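**Mokomex hand gripper, kit form (pair)**

Grollden sells this as two grippers you squeeze by hand, for recording grasps at home before you build a motor into anything. The listing says "assembles in an evening." Mine took two, and the second one went on the pivots.

What's in the bag:

- printed struts for two grippers, black
- pivot pins (check for burrs first)
- ribbed grip pads
- handles and a packet of screws, 156 according to the sheet

Price is $203 plus shipping. For plastic parts and hardware that's steep, and Pundar's older kit comes in at about $100 if you can put up with its stiff trigger.

The page claims the jaws "conform to any household object." I don't buy any. Round, upright things with straight sides are what this shape likes. Flat boxes are another matter - the pads want some depth to press on. I'd also like to see a wear figure for the pads before spending $25 on a spare set, and there isn't one.
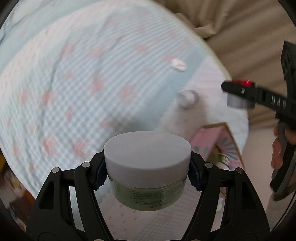

Adebayo Wike wrote back that I'm too hard on the price, that his pair has been going since December on the original pads, and that the pivots loosen up if you leave the screws a quarter turn shy. Fair enough on the screws. I backed mine off and the left jaw still drags a little near full close.

Spare pins are sold separately.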